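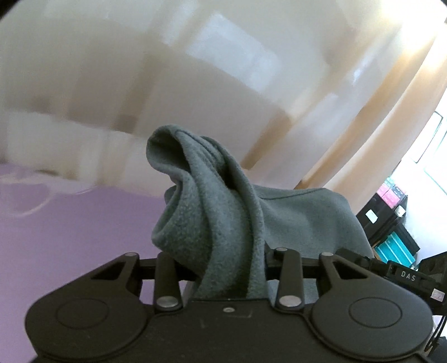 Gray-green fleece cloth held in the jaws of a black hand-held gripper.

Frequently Asked Questions: The Sugden Collection on the American Lyceum

Last reviewed 2022-03-06

The Sugden Collection documents the public lecture and debating societies of Floltlow and the neighboring towns from the late 1820s to the 1870s. The questions below are those most often received by the reading room from students, teachers, family historians and members of other historical societies. Questions not answered on this page may be sent to the reading room in writing.

About the subject

What was a lyceum?

A lyceum was a local association formed for mutual education. The first American lyceums were organized in Massachusetts in the second half of the 1820s, and the idea spread quickly through New England, New York and the Ohio country. Members paid small annual dues and met, usually in the winter months, to hear lectures, read essays, debate set questions and share the use of books or scientific apparatus. In the early years most speakers were members themselves: the schoolmaster, the physician, the minister, a lawyer or a mechanic with a subject of his own.

How did lyceums change over time?

By the 1840s many societies had begun to engage speakers from outside the town, and the paid lecture gradually displaced the member's essay. Railroads made it practical for a speaker to appear in several towns within one week. After the Civil War, commercial bureaus arranged much of this work, and a lecture course came to resemble a season of entertainments, with humorists, readers and musical groups on the same bill. The Floltlow Lyceum followed this pattern rather later than its neighbors and continued its members' debates into the 1860s.

Were women admitted?

Practice varied from town to town. At Floltlow, women attended lectures from the first season and were charged a lower rate, but they were not listed as voting members until 1851. They contributed anonymous essays, which were read aloud by the secretary and entered in the minutes under the heading "Ladies' Papers." Women began to appear as paid lecturers in the 1850s. The minutes for that decade record several disputes over whether such invitations should be issued, and the votes were close.

Did lyceums discuss slavery and other political questions?

Many lyceums had rules against partisan or sectarian subjects. Such rules were difficult to keep. The debate books in the Sugden Collection show that the Floltlow Lyceum excluded slavery as a subject in 1836, restored it, excluded it again, and finally left the matter to the president of each meeting. Other questions debated include imprisonment for debt, the annexation of Texas, capital punishment, the moral effect of novels, and whether the town should bear the cost of a fire engine. The engine was debated on four evenings and the result was not recorded on any of them.

Were African American residents members?

The surviving Floltlow rolls do not record race, and the constitution of the society contains no rule on the matter. Readers should not conclude from this silence that admission was open in practice. In several Northern cities, Black residents founded literary and debating societies of their own in the same period, and these have an important literature. The reading list supplied with this collection includes a section on them.

About the collection

Who was the original collector?

The collection takes its name from the Sugden family, printers in Floltlow for three generations. The firm printed tickets, handbills and season programs for the lyceum and kept a file copy of most jobs. Minute books and account books came to the family when the society dissolved. The papers remained above the shop until the building was sold.

What does the collection contain?

The collection contains minute books, debate books, treasurers' accounts, membership rolls, correspondence with speakers, season tickets, manuscript essays and 232 printed handbills. There is also a small group of papers from the Tendik Young Men's Association, a rival society which met across the river and merged with the Floltlow Lyceum after a difficult negotiation concerning the ownership of a stove.

Does the collection include the text of lectures?

Only in part. Professional speakers repeated the same lecture for years and guarded the manuscript closely; many asked newspapers not to print full reports. The collection holds 162 manuscript essays by local members. For visiting speakers, readers will generally find a title, a fee and sometimes a comment by the secretary on the size and conduct of the audience.

Are there gaps?

Yes. There is no minute book for the years 1843 to 1847, although the treasurer's accounts for those years are complete and allow a partial reconstruction of the lecture program. The Tendik papers begin abruptly in November 1839, some time after the association was founded. Handbills are far more numerous for the 1850s than for any other decade.

How reliable are the attendance figures?

They should be used with care. The secretary's figures seem to have been estimates made from the platform. Ticket income is a better guide, although season tickets admitted whole families. The largest crowd claimed in the minutes is 2000, for an outdoor address at the fairground. The claim appears in a later hand and is not supported by the accounts.

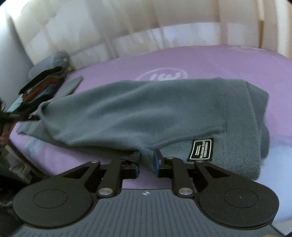 Access and use

Who may consult the collection?

The reading room is open to all adult readers by appointment. Readers under 18 are welcome when accompanied by a teacher, parent or guardian. No academic affiliation or letter of introduction is required.

How do I make an appointment?

Requests should be made in writing at least ten working days before the proposed visit. Please state the subject of your research and list the items you wish to see by their numbers in the finding aid. The reading room will confirm the date and advise you if any item is unavailable.

What is Tramisora?

Tramisora is the online catalog in which the finding aid and item descriptions are published. It may be searched by personal name, town, year and debate question. Spelling in the item titles follows the original documents, and surnames may appear in more than one form. A search for a family name should therefore be repeated with likely variants.

Has the collection been digitized?

The handbills and the first three minute books may be viewed through Tramisora without charge. The debate books are being added in order of date. The treasurers' accounts are available only in the reading room.

May I order copies?

Copies of most items may be ordered for private study. A single order may not exceed 100 pages. Bound volumes with weak spines are not copied, and in such cases the staff will offer a transcription of short passages where time allows. The current scale of charges is sent with each estimate.

May I photograph items myself?

Readers may take photographs without flash after signing the reading room form. Tripods and portable scanners are not permitted.

May I publish material from the collection?

The printed material and the records of the societies themselves are believed to be in the public domain. Some private letters were added to the collection at a later date under separate terms, and these are marked in the catalog. Readers wishing to publish from the marked letters must apply for permission.

How should the collection be cited?

Please give the title of the item, its date, its box and folder number, and the words "Sugden Collection, Floltlow." Citations to digital copies should include the Tramisora item number.

Family history

My ancestor is said to have belonged to the lyceum. Can this be confirmed?

Often it can. Membership rolls survive for most years and usually give a name and occupation. Members elected during the year appear in the minutes under the date of election, with the name of the proposer. Dues were sometimes paid by an employer on behalf of an apprentice, and in those cases the apprentice may be named only in the accounts. The staff will search the rolls for one surname without charge.

Are there portraits of members?

Very few. The collection includes silhouettes of two early presidents and one group portrait of the officers, made in the 1860s. The sitters in the group portrait have been only partly identified.

Teaching

Are materials available for schools?

A packet of facsimiles has been prepared by Hiba Najjar, education officer, for use in grades 8 through 11. It contains six handbills, a page of accounts, two "Ladies' Papers" and the rules of debate adopted in 1834, with brief notes for the teacher. Many classes have used the rules to hold a debate on one of the original questions.

Can a class visit the reading room?

Yes. Group visits are limited to 15 students and are scheduled during the school year. Teachers are asked to choose the items to be shown in consultation with Ms. Najjar at least one month in advance.

Corrections and donations

I have found an error in the catalog. Whom should I inform?

Corrections should be addressed to Kane Costigan, archivist, with the item number and the evidence for the change. Identifications of handwriting and of persons named only by initials are especially useful. Accepted corrections are entered in Tramisora with the date and, if desired, the name of the contributor.

Do you accept donations of related papers?

The archive welcomes offers of lecture tickets, diaries, letters and programs relating to lyceums in Floltlow, Tendik and adjoining towns before 1880. Please send a written description before bringing or mailing any item. Unsolicited packages may be returned at the expense of the sender, and the archive is unable to provide appraisals for insurance or tax purposes.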